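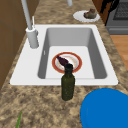 Pre-run check, Rind controller on the Plekov kitchen layout, after the grip fault in run 1849. Sat 15 October.

1. Force limit on wrist. FAIL. Reads 800, should be back at the default. It was raised in June and never reset. With a glass bottle standing on the front rim of the sink, the arm must not start at that setting.
2. Stop command. PASS. Tried 3 times.
3. Keep-out zone, sink. FAIL. Covers the basin but leaves out the rim. Redraw before the next run.
4. Keep-out zone, stove. PASS.

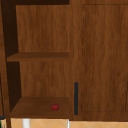 5. Keep-out zone, cabinet. PASS with comment. Door swing is included. Shelf edges have a narrow margin, so keep approach speed low.
6. Collision log. FAIL. Stopped writing nearly 7 seconds before the fault. Roltia has the file.
7. Object weights. NOT CHECKED. Table missing from the Farkanley package.

Result: do not run. Items 1, 3 and 6 to be fixed and rechecked. Item 7 stays open until the table arrives.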